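December 25, 2023
Tray room, Stirnaston

Heating on the holiday setting, meaning off. Wrote most of this in a coat.

Carrying on from the November entry, the one that ends with "will glue properly next time." I did glue properly. The slats on the Wojcik tray are now so well glued that the one I put in crooked is crooked forever. Second row from the front, leans to the left. A card goes in fine and comes out with a small complaint. I have decided to call it the slow compartment and move on with my life.

Where the cards stand. The Pestora set is 2,250 cards in all, of which 240 are entered and have a place in a tray. The rest are in the gray cabinet in the order they arrived, an order known only to whoever packed them. I had thought I'd get through a good chunk over the break. I have got through two envelopes.

Spacing. Latrice Escobedo wanted the slats closer together so a card stands up by itself. I wanted them farther apart so that a person with normal fingers can get a card out again. We went with hers at first. Cards stood beautifully and could only be removed by turning the tray over. Took out every other slat, and now they lean, which annoys her, but they come out. Her note in the margin of the last page says "leaning is not filing." Noted. Latrice, if you are reading this, the spare slats are in the coffee can with your name on it.

Things to remember about the cards themselves:

Pick up by the long edges. The surface marks if you so much as think about lunch.

They have a front, and the front is the busier side. I filed most of an envelope backward before I saw this and would like it recorded that both sides are fairly busy.

If one won't go down into its slot, stop. Lift it, look, try again. Pushing gets you a bent corner and a talk with Latrice.

Furniture. Table stays where it is. I know it looks better by the window. By the window the sun comes straight across it and you can't tell a scratch from a reflection, and I wrote up three scratches in November that had gone by evening. The yellow tape on the carpet stays too. It will not come off this carpet without taking some of the carpet with it; I tried one corner, and that corner is now my secret.

The carpet, while I'm on it. A dropped card doesn't bounce, so that's in its favor. It also eats glue crumbs, slat splinters and very small screws, and being speckled to begin with, it shows none of them. Vacuum before kneeling.

Laptop is running the Stonov list, which still thinks the tray has the old spacing. So every compartment number on the screen is double what it should be, except the first, which is right by luck. I've been halving in my head. This works until you get an odd one. Did not want to touch the layout file on a holiday with no one around to tell me I'd broken it, so it goes on the pile for next week.

Cables: one of them always ends up in the middle of the table, whatever I do with it at the start. Tried a clip. The clip fell off and is in the carpet (see above).

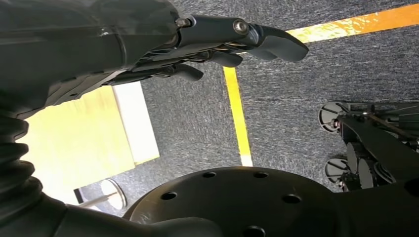
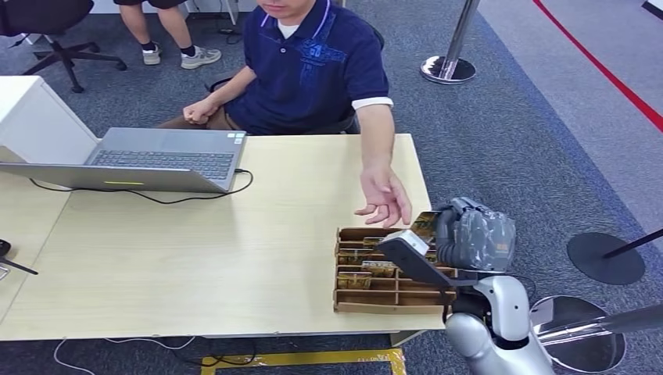 Anyway, the labels. Paper strips along the slats looked smart for a day and then curled. Pencil straight on the wood is ugly and works, and can be rubbed out when we change our minds about the numbering, so pencil it is. I'd do it on the near side only. Writing on the far side means either walking around the table or writing upside down, and my upside-down 6 has already caused one argument.

Also weighed up a lid and dropped the idea. With the cards leaning they come up a little above the slats, so any lid would need to be deep, and a deep lid is just a second tray. We have a second tray. It's holding the door open.

For next week:
fix the spacing in the Stonov list
ask Wojcik whether they sell the slats singly or only in those absurd bundles
straighten the slow compartment, or stop mentioning it
find the clip
new pencil, this one is down to the metal and I'm using the box cutter on it

Lights off, list saved, cabinet locked. Key is on the usual hook, behind the other key.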